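Progress report to the Bondel Fund: Jekudow Seed Library, spring period

We're further along than I dared hope when I wrote to you last! The library opened its doors in March, and people have borrowed 947 packets of seed so far, mostly beans, squash and the old Pascu tomato that everyone's grandmother seems to have grown. Your grant paid for the drying racks, the cool room and the first big order of jars, and all of them are in daily use.

The growing side is going well too. We have 59 households signed up to raise seed and return a share in the fall. Emanuel Iordache has been visiting their plots and writing up what he finds (his notes on cross-pollinated squash are a joy to read).

Sorting and storage are where we're still trying things out.

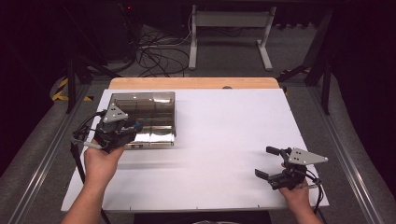
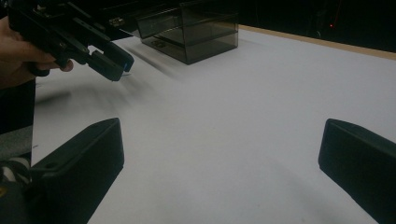

A tray with compartments, first picture, and a smoky-grey clear box, second picture.

Germination tests came next. We ran 600 bean seeds through damp paper towels, and the Ceron pole bean did best by a long way. The older lettuce did poorly – we'll grow out what we have left this summer before it gets any weaker.

Spending is on track, apart from the cool room door, which cost $400 more than the quote. We covered that from plant sale money, so we aren't asking for a change to the budget.

Next up are the labels, the seed-saving evenings and a second round of tests on the peppers. I'll send the pepper results as soon as they're in.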